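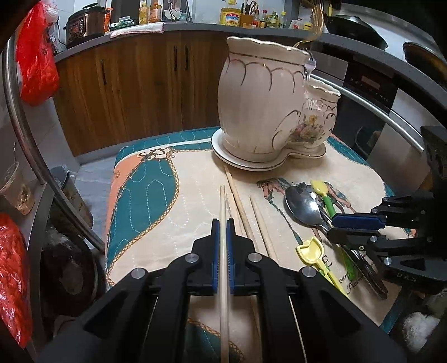 One chopstick up, three still to go.

My brother-in-law Tane Stubbs wants us to go halves on a pair of grippers for Hoani, our little kitchen kit business. The Truveck quote came in August: 1080 for the hardware, then another 451 for "onboarding". I asked what that was. A video call, apparently.

I've been against it from the start and I still mostly am. Picking up a chopstick at a kitchen table is fine. I can do it too, and I don't need charging. What I want priced is the dull stuff: spare finger pads, screws, somebody's hours. Lundent left all that off their quote completely, which made it look cheap until I rang them.
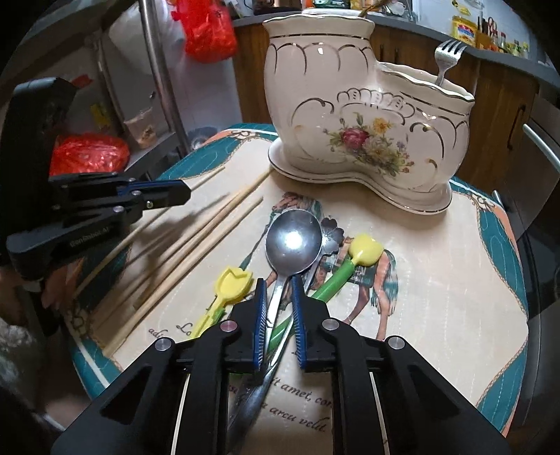

Spoons worry me more than chopsticks. Long handles cross over each other and then you're paying for someone to sort out the tangle. Tane says that's a matter of practice. Maybe, but practice is hours and hours go in the budget.

So my ceiling is 2000, all in, with the spares written down. If Truveck won't put that on paper we wait until next year.

2 comments

Mags: Ask what they charge for postage on returns. Brasar stung us on that.

pedro_k: You'll buy it, you always do.

Shared 2 times

Related posts
The label printer, a year on
Renting or buying: my sums
Why I sent the Brasar back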